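The woman who mends the lamps

November 24, 2018

Got to Vomthorpe late, train was late, then the wrong end of the high street. She'd already put the kettle on twice. Didn't mind, she said, there's always a flex to strip.

She has been mending lamps here for nine years. Table lamps mostly, standard lamps, the odd chandelier that comes in a banana box with half its drops missing. Before that she did the accounts for a carpet warehouse in Skivby and hated every minute of it. "I used to take the desk light apart in my lunch hour," she says. "Then put it back before one o'clock. That should have told me something."

She'd rather not have her name in this. People ring at all hours as it is. The shop hasn't got a sign either, only a lamp in the window, always on, green glass shade with a chip out of it.

First lamp she ever sold? She has to think. A brass one, swan neck, bought at a house clearance with the plug cut off. Rewired it on the kitchen floor. Sold it to the man next door and then worried for a month that it would go up in flames. "I kept listening through the wall. Daft. I'd tested it over and over." It's still going, as far as she knows.

I ask what people get wrong. Long pause, biscuit. "They think it's the bulb. They'll change the bulb four times before they look at the switch." After that it's the flex, the old fabric sort, which goes stiff and cracks just where it enters the base, where you can't see it. She won't sell a lamp with its old flex in, however pretty. Had a row with a dealer about that in July. He wanted it left "original". She told him he could have it original without a plug on, and look at it in the dark.

He came back for it in the end, new flex and all.

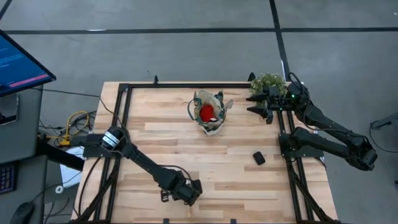

Money, then. She laughs, but she does tell me. A plain rewire is cheap, she won't say how cheap in print becuase it'll only go up in the new year. The most she has ever charged was 490 pounds, for a ceiling light out of a hotel in Kaltbridge, all arms and cups, and every one of the cups wired by somebody different. Took her most of a summer. "I'd have been better off in a tea shop. By the hour, I mean." Would she do it again? "Oh yes. Tomorrow."

Shades are the other half of the job and the half she likes least. Glue, pins, stretching, swearing. She learnt from a book and then unlearnt it from an old lady in the next village who'd done it for a living and who thought the book was rubbish. Silk is unkind, she says. Linen forgives you. Pleats she'll only do in winter when her hands are cool.

And the parts? A drawer for everything. Nearly 1000 lampholders, she reckons, bought in one go when a wholesaler shut, and she has been working through them since. Bayonet mainly. Nobody wants bayonet now, everything that comes from abroad is screw, so she does a lot of swapping over.

There's one lamp she won't sell. It's on the shelf behind the till, a squat brown pottery thing marked Radonjić on the bottom in pencil. She's never found out who or what that is. Potter, shop, owner, could be anything. She's asked at fairs, she's written letters. "Somebody will walk in one day and say, that's my gran's." I say it's quite ugly. "It's very ugly," she says, pleased. "Look at it lit though." She lights it. Still ugly, but warmer.

We talk about LEDs for a bit. I thought she'd be against them. Not at all - they run cool, so she can use papers she'd never have dared put near an old sixty watt. What she can't stand is the blue ones. Has been known to hand a customer a warm bulb for free just so the lamp doesn't go home to be made miserable.

Is anyone going to take over? No. Her son fits kitchens, her niece can't sit still. She did run an evening class at the village hall one winter, six people, and two of them still come in on wet afternoons to do the fiddly stuff in exchange for cake. She'd teach again if the hall had better heating.

The phone goes. Someone with a lamp that buzzes. She asks if it's on a dimmer, and it is on a dimmer, and she tells them to take it off the dimmer and ring back. "Half my trade, that," she says, hanging up. "I never charge for it." Then she's off looking for a grub screw, and I've a train to catch, so I let myself out. The shop's open most mornings, knock if it looks shut.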